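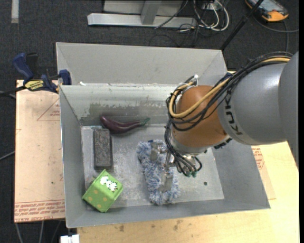
*Bin picking at the Dodport cell: the KUKA with its gripper on the duster, eggplant, block and green box still to the left.*

Hi Wycliffe,

August update, as promised. It's mostly about the working rules this time, which I know is the part the Trelason fund asked you about!

## Where we are

We've logged 3546 pick attempts under the new rules. The rulebook itself is down to four pages (the spring draft was 16, and I don't think anyone got past the sixth). Everyone on the cell has now read it and signed it, me included.

## What changed

- **Pendant first.** Whoever is running the cell keeps the teach pendant within reach for the whole run. If you need to walk off, you stop the arm and then you walk off. I broke this one myself in the first week and had to write myself up, which was embarrassing but probably good for morale.
- **Hands out of the bin.** All resets happen with the arm stopped and parked. We used to let people straighten an object between picks at slow speed, and I've dropped that completely.
- **Clamp check.** The bin gets clamped to the table, and the clamp gets a tug at the start of each session. It takes a few seconds and it goes on the sheet.
- **Cable check.** Same idea for the cables and hoses on the wrist. We run the arm slowly through its full reach and watch for anything that pulls or snags.

We also wrote down what a "mixed bin" means, because we'd all been doing it differently. It has to have something soft, something rigid and something with an awkward curve to it. The duster is everybody's least favorite (the strands go every which way and the fingers close on fluff), so of course it stays in.

## Still bugging me

Floor cables. I want proper covers on the walkway side and a rule that nothing gets added without being routed first. Drilard quoted us 181 dollars for the covers, and I'd like to put that against the small equipment line if you're okay with it.

The incident form is also too long. People fill in the top half and give up, so the near-miss notes are thin. I'm borrowing the short version from the Zupan project and trimming it a bit more.

## Next

Outside review of the rulebook, then a second operator trained up so I'm not the only one signing off sessions. I'll send the reviewer's comments over as soon as I have them, good or bad.

Could you let me know about the covers before I place the order?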